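Pantry notes from Cinbridge
May 1, 2023

1. I went through all the canned food in the house this weekend. I do it in spring and again in July. A few people asked how I keep track, so I'm putting it in a thread.

2. Start by taking everything out. All of it, including the stuff behind the flour. I had 60 cans and I would have guessed half that.

3. Sort by what's inside, not by brand. Tomatoes, beans, fish, fruit, soup. If you can't decide where something goes, it goes with the soup. 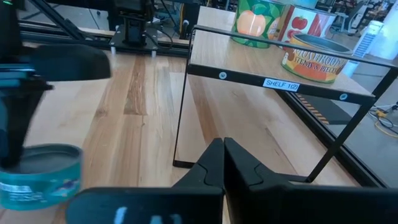
4. Then read the dates. On most cans the date is about quality. The maker thinks it tastes best before then. A can in good shape that has been kept cool and dry is usually fine past it, though the texture goes downhill.

5. Acidic food is the exception I watch. Tomatoes, pineapple, anything in vinegar. The acid works on the metal over time, and the taste changes well before beans or corn would. I try to use those within a year and a half of buying them.

6. Throw out anything bulging, leaking, or badly rusted. Same for a deep dent on a seam or rim. Don't open it to check and don't taste it. A shallow dent on the side is okay.

7. Rust you can wipe off with a dry cloth is only on the surface. I wipe it, write an X on the lid in marker, and eat that one first.

8. Small cans are the ones I lose. They slide behind the big ones and sit there. Last year I found tomato paste from before we moved out of Kitotdale. Now the small ones get the front row, always. 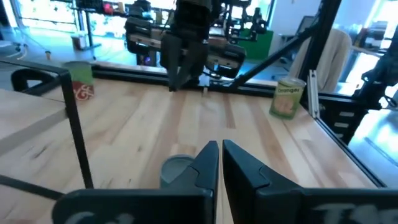 A small can from above, lid showing.

9. Write the month and year on the lid when you bring it home. The printed codes are hard to read and every company does them its own way. Skallska puts the day first on their fish, and I misread it for two years.

10. New cans go in the back, old ones come forward. Stores do it, and it takes a minute if you do it while unpacking. If you leave the bags on the counter until later, you won't.

11. Heat matters more than people expect. The cabinet over the stove is the worst spot in the kitchen. So is the garage if you get real summers. Ours does, so everything moved to the hall closet.

12. Freezing isn't great either. If a can freezes and the seam holds, thaw it in the fridge and use it soon. If it looks swollen, toss it.

13. On how much to keep: I plan on food we already eat. My brother-in-law worked out his supply in calories, 3,000 a day per person, and ended up with a wall of chili his kids won't touch.

14. I keep 2 weeks of dinners for the household plus some fruit. That's it. Past that I'm storing things for the sake of storing them.

15. Someone asked about apps. I tried one called Usuga for a while. Scanning things in was fine - remembering to scan them out was not. I went back to a sheet of paper taped inside the closet door.
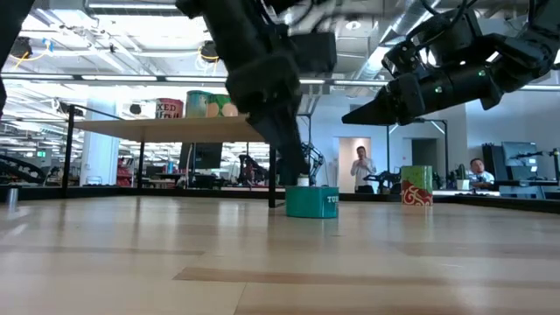
Duván Zapata: Do you do anything different for pull-tab lids? I've had a couple leak at the score line after getting knocked around in a bag.

16. Replying to Duván - yes, I don't stack on those, and I use them sooner. The score line is the thin part of the lid. If one got dropped I look at it closely, and if there's any sticky residue it goes in the trash.

17. One more I forgot. Once a can is open, move the leftovers to a glass or plastic container with a lid before they go in the fridge. They keep three or four days. Fruit goes a bit longer at our house, but it rarely gets the chance.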